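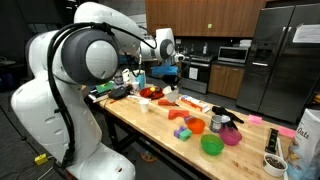

According to one commenter on my last post, a butcher-block table is the only kind worth buying, because you can sand out anything you do to it, and I was being a snob for suggesting otherwise. Fair enough on the snob part. I'm less sure about the sanding.

I keep hearing this. Every article about timber tops says it, usually right beside an affiliate button. You can sand it back! And I suppose you can, in the same way you can re-stump your own house. In all my years of visiting people with timber tables I have met plenty of water rings and very few sanders.

My own table is a Hedlund, bought second-hand, with a honey-coloured top that was apparently oiled "regularly" by its previous owner. I have my doubts. The first glass I put on it without a coaster left a pale circle that is still there. I rubbed it with mayonnaise, as recommended by half the internet, and had a pale circle that smelled like a sandwich.

What I really object to, though, is the idea that a good long table makes you tidy. The Iltmont catalogue is very keen on this. They show a bare top with one bowl of pears on it, and the blurb says the generous surface "invites calm". A generous surface invites stuff. Give people a long table and they'll put a jug on it, then a couple of bowls in colours that don't go together, a plate with one piece of fruit, somebody's glove, a box that was on its way to another room. The blocks end up next to the bowls and the sponge ends up nowhere near the sink.

I did try. In September I followed the Brorna method, which comes as a 40 page booklet and wants you to clear the table completely every night before bed. You sort everything into 3 piles: belongs here, belongs elsewhere, belongs to no one. The last pile is meant to go in the bin. I lasted 5 nights. By then the third pile had moved into a shopping bag, the bag was hanging off the back of a chair, and I had spent most of an evening hunting through it for the lid of a jar I was still using.

The booklet doesn't have much to say about lids. It doesn't say much about odd gloves either, or the plastic bowls that every household seems to own in green, orange and pink, whether or not there has ever been a child in it. Mine came from Skanelum in a stack and I've never managed to love them or break them.

To be fair to the method, wiping down was quicker. With nothing to lift, the whole top takes one pass with a damp sponge. Against that, you've just spent twenty minutes lifting things, so I don't see where the saving is meant to be.

There's a tray version too. Brorna will sell you a tray for $50 so that the clutter has "a home", and from what I've seen in other people's kitchens the clutter fills the tray and then starts again beside it. A tray of mess still has to be picked up when you want to eat – and now it's heavy.

So the table is as it was. I clear one end for dinner and push the rest along. The commenter may well be right about the wood itself, it does feel nice under your arms, and a bit of metal in the legs stops the wobble. If anyone has sanded out a ring with the table still in the dining room, and lived with the dust, I'd like to hear what grit you used and whether the colour came back even. Please don't suggest mayonnaise.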